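How to get candle wax off an oiled table top?

Posted by Iida Kinnunen, 12/23/19

Hello all. We have an oiled oak table, bought used in Plarthorpe last August. Yesterday a candle leaned over and the wax ran out on the top, and a little of it went into the grain. I took away the thick part with a bank card but there is still a dull stain as big as my palm. My mother says to use a hot iron and paper. I am afraid it makes a white ring. The guests come in three days, so I can not sand the whole table.

Borghild Vik

Iron is ok but put it on the lowest heat and no steam! Steam is what makes the rings. I use kitchen paper, folded double, and move to a clean spot all the time.

Holger Myklebust

Just put a tablecloth on it.

Jonatan Holmgren

I would try cold before heat. Put ice cubes in a plastic bag and let it lie on the wax for some minutes, then the rest becomes hard and you can lift it with a wooden spatula. Wipe up the water from the bag at once.

What is left in the grain you can take with a hair dryer and a cotton cloth. Hold the dryer at 30 cm and wipe along the grain, never across. After this the place will look dry compared to the rest – this is normal, the oil has gone out together with the wax. Rub in a thin layer of the same oil as before, wait a half hour and wipe off all that is extra. I have Veda oil at home, but if you don't know what the seller used, test on the underside first.

Wet oil cloths can catch fire by themselves, so lay them flat outside to dry.

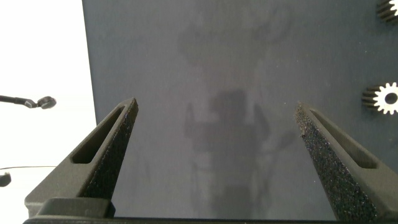

Two fingers and the flat surface behind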